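LINEL BRINGS THE TABLETOP WASTE BIN TO ITS SPRING RANGE

Small bin with swing lid joins the Koltine line for desks, dressers and breakfast tables

Linel, the maker of household goods, today announced that a tabletop waste bin is joining its Koltine line. The bin is meant for the small trash that piles up where people sit: tissues, tea bag wrappers, cotton pads, pencil shavings. It goes on sale in March at 46 De Graaf home stores and on the Linel website. 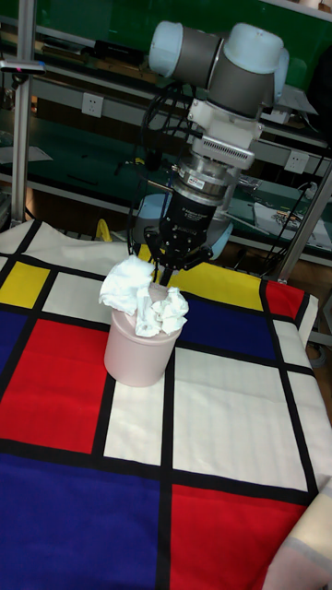 Koltine began as a bathroom line, and most of its products are still sold for that room. The new bin was planned for the table from the start, with a smooth, matte surface and a plain round shape. In pale pink it stands out against a busy tablecloth, such as one printed with red, blue and yellow blocks and thick black lines. A crumpled white tissue fills the open top quickly, so Linel suggests emptying the bin once a day in cold season.

Before settling on the size, Linel asked 2,383 De Graaf shoppers where they throw away small trash at home. The most common answer was the kitchen can, even when the trash came from another room. Many also said they leave used tissues on the table until they next get up. Shoppers asked for a bin that would sit beside a plate or a laptop without taking over, and for a lid that would cover what was inside.

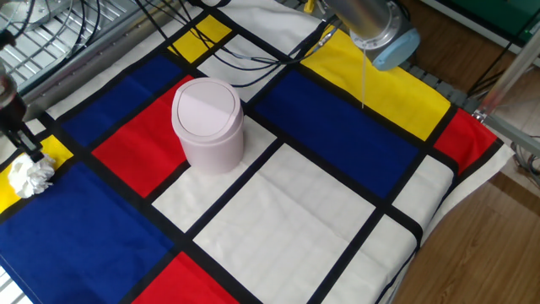 Does the bin need special liners?
Any small bag will do, and the bin can also be used without one. Linel will sell its own liners under the Brisa name in rolls of 50.

The Koltine tabletop bin will come in 7 colors. The lid lifts off for emptying, and both parts can be washed by hand with warm water and dish soap. Linel does not recommend the dishwasher. Replacement lids will be sold separately through the website.

Stores will receive their first deliveries at the end of February. Retailers that want display units should place orders through their usual Linel sales office.

About Linel
Linel makes storage, cleaning and bathroom goods for the home. Its product lines include Koltine and Brisa.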